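## 4.2 What stays on a shared table

We were delighted by how much a plain table can tell us about the people who use a room. The Horbridge study logged 3,199 objects left on shared surfaces over the spring, and the 320 tables in it fell into two broad groups. On the first, things were put down and taken away within the same visit. On the second, a few items settled in and stayed, and everything else had to find a place next to them.

Vases were our favorite settlers. Once a pair of vases had been set down, people moved cups, papers and bags to suit them, and very rarely the other way round! Catherine Innes first noticed this during the April pilot at Niven, and it held up wonderfully in the main study. Of the 393 tables and counters we first looked at (73 were later dropped for lack of a full log), those with flowers or a plant were also the ones where drinks drifted toward one end.

Figure 2 gives a good case of the mix. A blue mug and a yellow-green cup with a straw share a gray-topped table with two white vases, the taller one holding artificial flowers and the shorter one a small green plant. We coded the vases as "settled" and both drink items as "passing."

Coding the cups was harder than we had expected, and much more fun. A mug can be a visitor for one hour and a pen holder for the rest of the year. Youssra Ramadan and Rommel Ocampo each coded the full set alone, then met to talk through every item they had marked differently, and many of the best ideas in Section 5 came out of those talks.

**Figure 2.** Settled and passing items on a shared table.

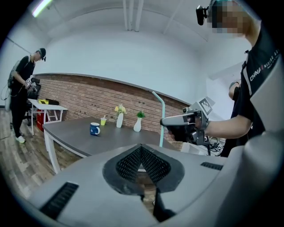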